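3.2 자료 수집과 면담 절차

면담은 7월에 시작. 대상은 Utard 지역 초등학교 두 곳의 이주배경 아동과 그 보호자로, 학교를 통해 안내문 400부를 돌렸다. 회수율은 학교별로 차이가 컸는데 이 문제는 4장에서 따로 다룬다. 보호자 면담은 Csenge Szabó, 아동 면담은 Isabelle Lavoie가 맡음. 통역이 필요한 경우 아동 본인에게 통역을 시키지 않았다. 선행 연구(Gruber, 2000)에서 지적된 대로 아이가 부모 말을 옮기는 과정에서 차별 경험이 축소되거나 아예 빠지는 일이 잦기 때문이다.

질문지는 종교를 직접 묻지 않는다. "학교에서 이름 때문에 불편했던 적"이나 "친구 집에 못 간 날" 같은 일상적 문항으로 시작해서, 아동이 먼저 꺼낼 때만 신앙이나 복장 이야기로 넘어갔다. 면담 시간은 아동이 정함. 중단 요청이 있으면 그 자리에서 종료하고 녹음도 삭제했다.

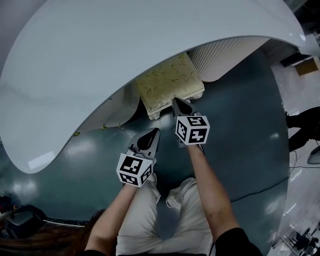 그림 6. 노란빛 블록과 양손 그리퍼

또래 관계 문항은 예비 조사 뒤에 크게 고쳤다. 처음 문항은 "누가 너를 괴롭히니"였는데 대답이 거의 없었음. 괴롭힘이라는 말을 아이들이 신체적 폭력으로만 이해한 탓으로 보인다. 수정본은 놀이에서의 배제, 별명, 침묵을 나눠서 묻는다. 배제는 단계가 있어서, 그림 6에서 오른쪽 그리퍼 끝이 블록의 앞쪽 아래 모서리에만 닿아 있듯이, 무리의 가장자리에만 걸쳐 있는 상태를 아이들은 "끼긴 끼는데"라고 표현했다. 완전한 배제와 이 상태를 같은 코드로 묶으면 안된다는 것이 코딩 회의의 결론. 이에 따라 코드북에 '부분 참여' 항목을 새로 넣었고 이미 코딩한 녹취록도 다시 봤다.

코딩은 Conall Sheehan과 Aoife Ó Dálaigh가 독립적으로 진행. 불일치 구간은 화요일 회의에서 합의하였다. 합의가 안 된 구간은 분석에서 빼지않고 양쪽 해석을 모두 남겼다. 교사 면담 자료는 본 절의 분석에 포함하지 않음. 교사들은 대체로 "우리 반에는 그런 일이 없다"고 답했으나, 같은 반 아동의 진술과는 맞지 않는 경우가 있어 5장에서 별도로 비교한다.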